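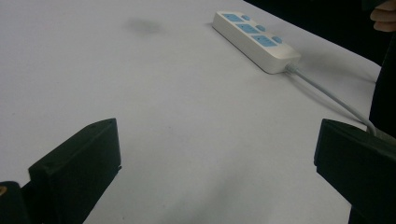 Druserthorpe will limit what people can plug in at its public library starting in August, after a winter in which the reading room lost power on 4 separate evenings. The new rules were posted at the front desk this week and apply to both floors. Laptops and phones may still be charged at no cost. Space heaters, kettles and hair tools may not be used anywhere in the building. A white power strip on a tabletop is a common sight in shared work rooms, and the library will go on allowing them, but one strip may no longer be plugged into another.

The building dates from a time when a reading room needed outlets for lamps and little else. Most of the first floor still runs on the original circuits. The library has 199 seats and, by its own count, 40 wall outlets, many of them behind shelves. Demand is highest between 4 p.m. and closing, when students come in from the Rillen side of town. 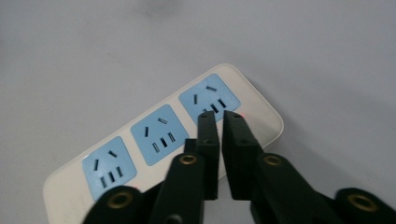
The longest of the winter outages lasted most of an evening and shut down the checkout system, so books had to be signed out on paper. Two of the others were traced to heaters brought in by visitors during the cold spell. The cause of the fourth was not found.

Venkataraman Electric, which inspected the wiring in the spring, told the library that the panel in the basement is sound but too small for the way the building is used now. Its report advised adding new circuits on the first floor before any more outlets are put in. The town has set aside money for a first stage of that work, which will cover the reading room and the children's area. The second floor will have to wait for next year's budget.

Skultuvitz Hall, next door, will open its ground floor as a study space while the work is going on. Seats there cannot be reserved. Returns will be accepted at the hall during its opening hours, but holds must still be picked up at the library.

The library is also asking cardholders which hours they use the building most. More than 1,000 survey forms have been mailed, and copies are available at the desk. Completed forms can be left in the book drop.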